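FTV 432: Television Formats and Production
Unit 2 handout: The dance reality show
Instructor: Ajith Naidu
Revised August 2023

Read this before the screening. Bring a copy to the seminar, where the timing sheets will be discussed.

Scope

The unit covers studio dance competitions made for a general audience. Talent shows that mix singing, comedy and dance belong to Unit 3. Award shows are left out of the course.

Terms

Format: the set of rules, segments and visual elements that stays the same from week to week and can be licensed to another broadcaster.

Bible: the written document that describes the format. It covers the stage plan, the running order, the scoring method and the music policy.

VT: a prerecorded insert, usually a rehearsal report or a family interview, played on the studio screens and to the viewers at home.

Guest slot: the part of an episode built on the visit of a film actor, most often one with a release to promote. The guest sits beside the judges, comments on selected acts and takes part in at least one dance.

Tribute episode: an episode in which all acts perform to songs from the career of a single guest.

Structure of an episode

A standard episode opens with a group number. The host then introduces the judges and explains any change in the rules. Acts follow in blocks. Each act consists of a VT, the performance, the comments and the score. Breaks are placed after the performance and before the score when the producer expects a strong reaction, and after the score in other cases.

The guest slot is normally split. The entrance comes early, after the first act. The dance comes late, close to the final break, and is announced several times before it happens. In the Flova episodes on the reading list the announcement is repeated before every break. In the Londwood episodes it is made once, by the host, and the dance follows directly.

Song choice

Older film songs are used heavily in guest slots. There are practical grounds for this. The hook step is already known to the audience, the guest can perform it with little rehearsal, and the rights are often held in a catalog the broadcaster has already cleared. A song that has not been cleared can be performed in the studio but must be replaced or shortened before broadcast. Check the edit at these points: the sound of the crowd is usually raised to cover the join.

Staging an unplanned moment

Many guest dances are presented as spontaneous. A judge asks, the guest refuses, the crowd insists, the guest gives in. Look for signs of planning: a track cued to the correct bar, a lighting change on the first beat, a camera already on the crane, and a wireless microphone taken off in advance. None of these proves planning when it occurs alone.
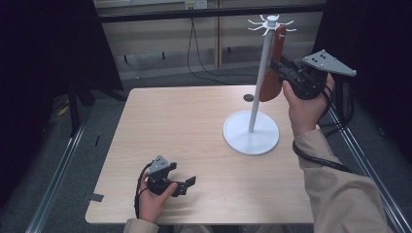 Reaction shots need the same care. A shot of a judge laughing may come from another part of the recording. Compare the position of papers and glasses on the judges' desk before and after the cut.

Judging and votes

Frerichs separates expert scoring from public voting and treats the combined system as a third type. Bimness argues that the combined system is expert scoring with a delay. Both chapters are assigned. Note how each author deals with ties and with acts brought back by a wild card.

Assignment

Choose one episode from the list and time every segment to the nearest second. Mark each segment as performance, VT, comment, guest slot, host link or break. Submit the timing sheet with a commentary of 2 pages, double spaced. The commentary should state where the guest slot begins and ends and defend that choice. Plot summaries of the VTs will not be graded.

Students who took the July intensive may not reuse an episode they have already timed.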